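Gadex W8 Ribbed Bench Top

Ribbed stainless steel work surface for repair benches, goods-in counters and parts washing areas. Supplied as a single top, drilled for the Gadex W series frame or blank for fitting to an existing bench.

Overview

The W8 is a flat-backed steel top with parallel ribs pressed along its full length. The ribs stiffen the sheet and keep small parts from sliding when the bench is knocked. Liquid collects in the grooves and runs to the open end, where it can be wiped off or led into the optional drip channel.

The top replaces the earlier W6, which had a wider rib spacing and a folded rear edge. Frames made for the W6 accept the W8 without changes. Drip channels do not carry over, as the fixing holes have moved.

Surface and finish

The standard finish is a bright mill finish. It marks in use. Fine scratches appear along the crests of the ribs within the first few weeks and then settle to an even grey. Customers who need a duller surface under strong overhead lighting should order the brushed finish, code B, which reflects less light but holds oil slightly longer and needs more frequent cleaning.

Painted finishes are not offered. Paint chips at the rib crests and the flakes end up in the work. 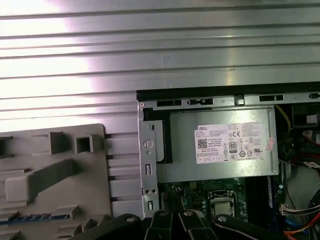 Load is carried by the frame rails and should be spread over at least two of them. The rated load of 106 kg applies to a top fixed at all points and standing on a level floor. Point loads, such as a vice or a small press, must be bolted through to a rail using the backing plate kit. Do not fix a vice to the sheet alone.

The top is not insulated and is not an anti-static surface. Where static control is needed, lay a dissipative mat over the ribs and connect it to a tested earth point. Connecting the steel top to earth does not give the same result. Mats thinner than 2 mm tend to take up the shape of the ribs and are hard to clean.

Specification

Model: W8
Depth: 700 mm
Lengths: to order, see price list
Rib direction: along the length
Edge: front edge folded down, rear edge square
Fixing points: 8
Rated load: 106 kg, evenly spread
Finish: mill (standard) or brushed (code B)
Frame: not included

Fitting

Place the top on the frame with the folded edge to the front. Start all eight screws by hand before tightening any of them. Tighten from the centre outwards. If the top rocks, loosen the screws and adjust the frame feet. Packing under the sheet will cause it to drum.

Two people are needed to lift the longer sizes. Cut edges are deburred at the works, but gloves should be worn until the top is fixed.

Cleaning

Wash with warm water and a mild detergent, working along the grooves with a stiff nylon brush. Rinse and dry. Avoid wire wool and any cleaner containing chlorine. Hardened flux or adhesive can be lifted with a plastic scraper.

Accessories

Drip channel, W8 pattern
Backing plate kit for vices
Rear upstand, screw fixed
Zorkach bench mat, cut to length
Replacement screw set

Ordering and delivery

Tops are cut to order at Motaung and sent flat on a pallet. Blank tops cannot be returned once cut. Orders for the brushed finish are run as a batch, and the next batch closes in April. Collection is available from the Worport trade counter for stock lengths in the mill finish only.

State the frame model when ordering a drilled top. If the frame is not a Gadex frame, order the blank version and drill on site.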